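Looking After a Worktable

A table that gets used every day picks up scuffs, grit and sticky patches long before it wears out. Most of that comes off with things already in the kitchen.

Daily wipe-down

Brush crumbs and grit off first. Rubbing them in with a wet cloth scratches the finish. Then use warm water with a few drops of dish soap, wring the cloth hard, and wipe with the length of the table. Dry it with a second cloth.

Scuffs

Try a pencil eraser before anything stronger. If the mark stays, mix baking soda with enough water to make a paste, rub lightly with a fingertip and rinse. Test it underneath first, especially on a glossy finish.

Seams

Where two sections meet, dirt packs into the gap. Run a dry toothbrush along it, then vacuum with the narrow nozzle. Keep water out of the seam. Swollen edges don't go back down.

Covering the top

For glue, paint or repair jobs, lay flat cardboard over the whole surface. Boxes from an appliance store are the right size and usually free. Tape the cardboard on the underside of the table, where the tape won't catch your sleeves. Push whatever you aren't using toward the back so the middle stays clear. 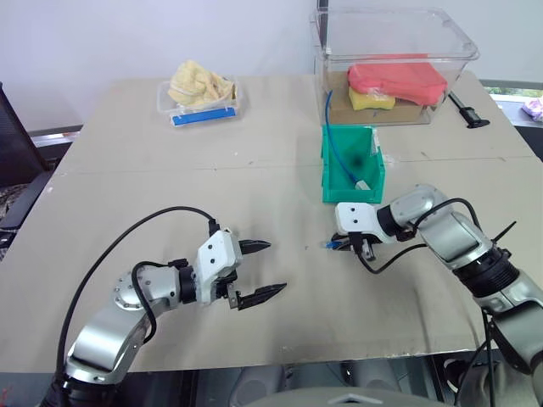
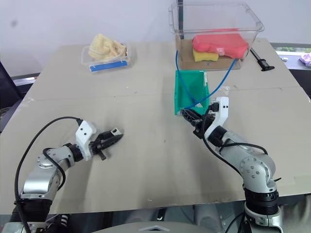 Sanding out a ring

On bare wood only. Start with 400 grit, wrapped around a block, and go with the grain. Five light passes are plenty before you stop and look. Finish with 1,000 grit and wipe off the dust with a barely damp cloth. Let it dry overnight, then put on 2 thin coats of oil, with a day between them.

Wobbly legs

Tighten the bolts with the table upside down on a blanket. If it still rocks, the floor may be at fault, so turn the table a quarter and try again before you cut or shim anything. Felt pads need replacing when they go hard.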